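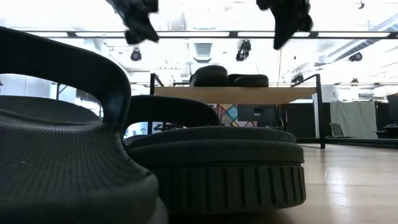

Week 4: Streets for walking, the Giltach case

These are my notes from the 24/08/2022 session, tidied up a bit for those of you who were on the field day. Please read them before we move on to bus lanes.

What happened in Giltach

Farkeck Street is the main shopping street in Giltach, and the council closed it to cars every Sunday in February. I know, February! I'd have picked June, but the idea was to test it in the worst weather and see who still came.

On an ordinary Sunday the counters had picked up 754 people on foot. On the last closed Sunday it was 2,570. I love that second number, but do be careful with it – there was a food market on at the same time, and we can't pull the two apart.

Terms to know

Through traffic: drivers who cross an area without stopping in it.
Displaced traffic: cars that turn up on the next street over. In Giltach that was Getevham Road, where residents complained a lot (and fairly, I think).
Traffic evaporation: trips that just stop being made by car.

Reading

Bjarke Egilsson's chapter on closed streets, pages 11 to 28. He's very keen on benches and a bit thin on deliveries, so argue with him in the margins.

For next time

Pick a street you walk down often and draw a rough plan of it. Mark the crossings, the parking and anywhere you can sit without buying something. One side of A4 is fine – bring it on paper, as we'll be swapping them round the table.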